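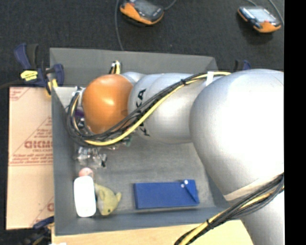

How do you show a robot a task without writing code for it? You take the arm by hand and move it through the job, or drive it from a remote control, and it records the positions along the way.

Jun 19, 2018 – Berside is putting its teaching sessions on a regular schedule, the company said. Two people per shift, one guiding, one logging. The job is picking mixed items out of a bin, soft toys and pouches and plastic packaging included, and the team has now recorded 681 full demonstrations.

Trudy Brunton runs the sessions. She wants hand guiding for the first few tries of any new item, then remote control after that. "By hand you feel when the wrist is going somewhere dumb," she said. "With the remote you're slower but your arms dont give out."

Slower is right. A hand-guided pick runs well under a minute for most operators. Remote picks took twice that in the spring, though the gap is closing as people get used to the controls.

New operators get 4 hours of practice before any of their runs count. Used to be a full day – cut back after the first group complained, and the quality of the recordings held up fine.

Software comes from Stistenex, whose recording tool Borisel got an update this month. Main change: a bad run can now be trimmed insted of thrown out. Jolene Goodwin at Stistenex said 147 discarded runs have already been pulled back into the set that way. Cable routing still a sore spot, she said, especially when the wrist gets turned hard over.

Next stop is the Essien site, where a second crew starts training in September. Same bin task, different operators. Berside hasn't said whether the recordings will be shared outside the two companies.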